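Home | Projects | Reports | Contact

Godero kit review: progress report to the Plarholm fund
2019-05-25

The two-arm sorting kit from Andwood is set up and in daily use. Of the grant, $3618 has gone on the kit and $1488 on spare grippers and cables. Assembly took 14 hours, longer than the manual allows. Most of that went on fixing the base mounts in the front ledge.
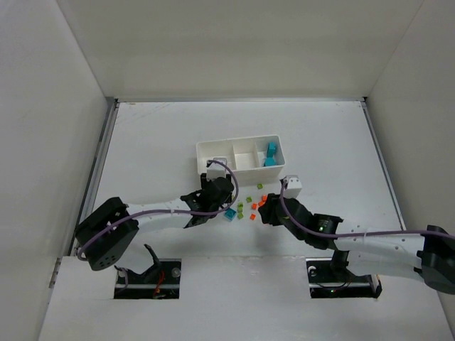 Our main task is sorting small blocks by color into a three-part tray. We have logged 1091 attempts. Cubes are picked up well by either arm. The supplier has answered our questions on the wrist mounts, and a revised manual is due in June.

Studded bricks and arches are harder, as they can land on any side. The grip has to be planned from the wrist view.

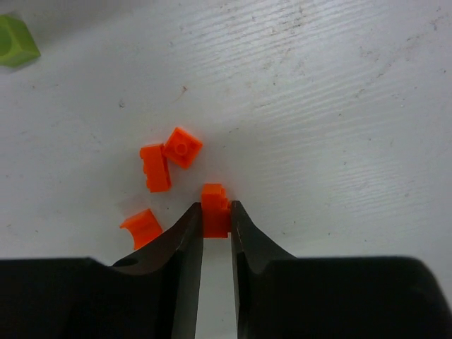 2 min read

We recommend keeping the kit for the second stage. The tabletop marks easily and we would like a tougher one quoted. The price of the service plan is still open.

Next report: results with mixed shapes, and a comparison with the Jayasinghe single-arm kit.

Related
Jayasinghe kit: first notes
Andwood service plan: terms compared
Plarholm fund: reporting dates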